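Watering and potting tips for people who keep succulents indoors, with my doubts attached. Last gone over 2018-06-24.

## Ice cubes

Someone always suggests putting an ice cube on the soil once a week. I tried it on two haworthias one winter and gave up in May. One cube is a couple of teaspoons of water, the top layer gets damp, and the roots further down stay as dry as they were. Use a jug. Pour until it runs out of the bottom, tip the saucer out, and leave the plant alone until the pot feels light when you lift it.

## Gravel at the bottom of the pot

This one is in nearly every book my mother owned. The claim is that a layer of gravel "improves drainage". Water doesn't care to move from fine soil into coarse stones until the soil above is soaked, so all you've done is raise the soggy part closer to the roots. A scrap of old net curtain over the hole keeps the compost in and costs nothing.

Athina Kalogeropoulos, who swaps plants with me, still puts gravel in hers and they look fine. She also waters about half as often as I do, and I suspect that's the real reason.

## Gritty mixes

I've paid for two bagged mixes, Harano and Wenus, and I couldn't tell you which was which once they were in a pot. Both were mostly peat with a bit of sand. If you buy either, sieve it and add the same amount again of grit. Coarse horticultural grit, the 7 mm sort or smaller. Builder's sand sets hard.

## Cinnamon on cut roots

Plenty of people swear by it. I've dusted some cuttings and not others, and the ones I didn't dust rooted just as well. What did matter was leaving the cut end to dry for a week before it went anywhere near soil. Keep the cinnamon for toast.

## Handling spines

- Folded newspaper round the stem, several sheets thick, beats any glove I've owned.
- Kitchen tongs are good for small ones. Wrap the tips in tape.
- For the fine hairy sort of spine, use sticky tape on your skin and then tweezers. The glue trick (spread it on, let it dry, peel) did work for me, but it took ages and I'd only bother for a whole palmful.

## Vinegar for lime marks

It does shift the white crust on clay pots. Soak the empty pot in one part vinegar to four parts water, scrub, then rinse it well. Don't wipe it on the plant, whatever the forums say. You'll take the waxy bloom off the leaves and it won't grow back on those leaves.

## Rainwater and bottles

Rainwater is better than tap water where the tap water is hard. I'll grant that one. I doubt it needs to be fresh, though. 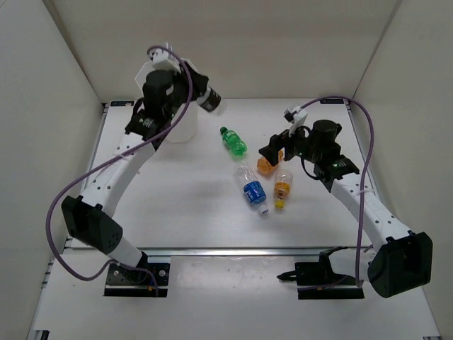
I keep mine in old drinks bottles with the lids on, in the shed, and use it over several weeks. Rinse them first, soap and all. Write RAIN on the side in marker, or somebody will drink it.

Mirko Russo told me to add a drop of washing-up liquid to "help it soak in". A drop in a full can is harmless, I suppose. When compost has dried so hard that water runs straight down the sides, I stand the pot in a bowl for half an hour. No soap needed.

## Mealybugs

Surgical spirit on a cotton bud, each bug touched one by one, and again a week later. Try it on one leaf first and keep the plant out of the sun until it has dried off. Sprays that promise to do the lot in one go have never done so in my house.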